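Flernach Building Tenants' Association
Minutes, December 10, 2024

Present: Heather Katene (chair), Orkiseck Bookkeeping, Stubbs Dental, Claltance Travel, the upstairs piano teacher. The landlord sent regrets and a fruit basket, mostly pears.

1. Minutes of last meeting
Approved after the word "shouting" was changed to "discussion" in item 4.

2. Parking
Stubbs Dental again raised the two spaces by the side door, which its patients need and which Orkiseck's clients occupy. Orkiseck replied that its clients also have teeth. Heather offered to draw up a rota. Both parties said they would look at a rota. Neither said they would follow one.

3. Heating
The second floor is at 9 degrees Celsius on the piano teacher's thermometer, which Claltance Travel pointed out was bought in Europe and may be homesick. The landlord's letter says the boiler is "within its expected life." Heather to write back asking what the boiler expects.

4. Shared lounge
Carpet tiles and seating discussed at more length than the heating.

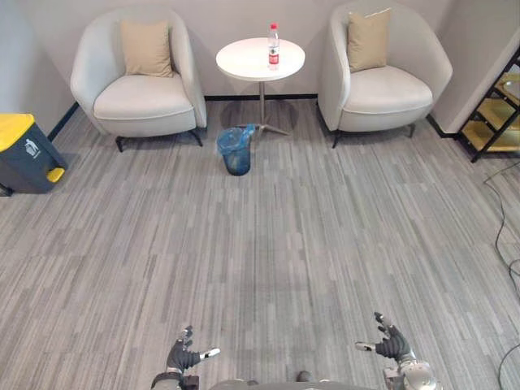
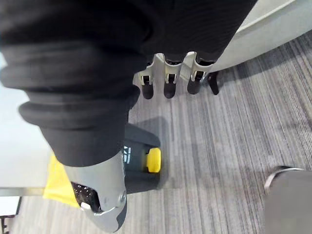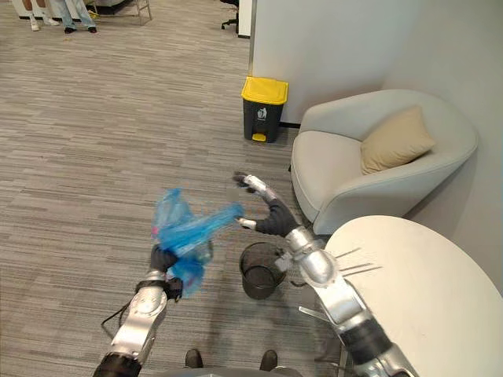
Stubbs Dental feels gray carpet is restful. Claltance feels it is gray. A motion to spend money on a rug failed, 2 votes to 2, with the piano teacher abstaining on the grounds that she was cold.

The pale armchairs will stay. Orkiseck asked that people stop eating soup in them. No names were given, although several people looked at Claltance.

5. Holiday decorations
Lights may go up in the front hall once someone finds the extension cord. It was last signed out in March by a person whose handwriting reads "Gl" and then a line. The singing reindeer will not be returning. Claltance asked that its disappointment be recorded, and it is.

6. Other business
The mailbox key still opens all the mailboxes. Everyone agreed this was a serious matter and also quite handy when somebody is on vacation. Held over.

Pears were distributed. Orkiseck took four.

Next meeting in March, in the lounge, coats advised.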